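How I tidy my vanity in 15 minutes

I do this every May and then again whenever I can't find my tweezers. Set a timer, put on some music, and off you go!

Start by taking everything off the top, and I mean everything. Give it a wipe with a damp cloth (mine shows every speck of powder) and let it dry while you do the drawers.

Next, pull the drawers out one at a time and empty them onto a towel. Toss anything that smells off or has gone gloopy - I had five nearly identical mascaras last time, oops. Wipe the inside and put back only what you used this month.

Now the fun part. I keep one organizer box on top for the stuff I grab daily, and my rule is that if it won't fit in a compartment it goes in a drawer. My friend Sibel Ekinci stands her lipsticks up so she can read the shades, and I've copied her ever since.

Add one pretty thing next to the box, like a little pot with something dried in it (no watering!). Then slide the stool back under and you've got your knee space sorted. 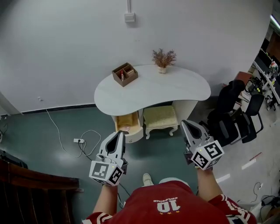
Organizer box and dried plant on top, one drawer still open.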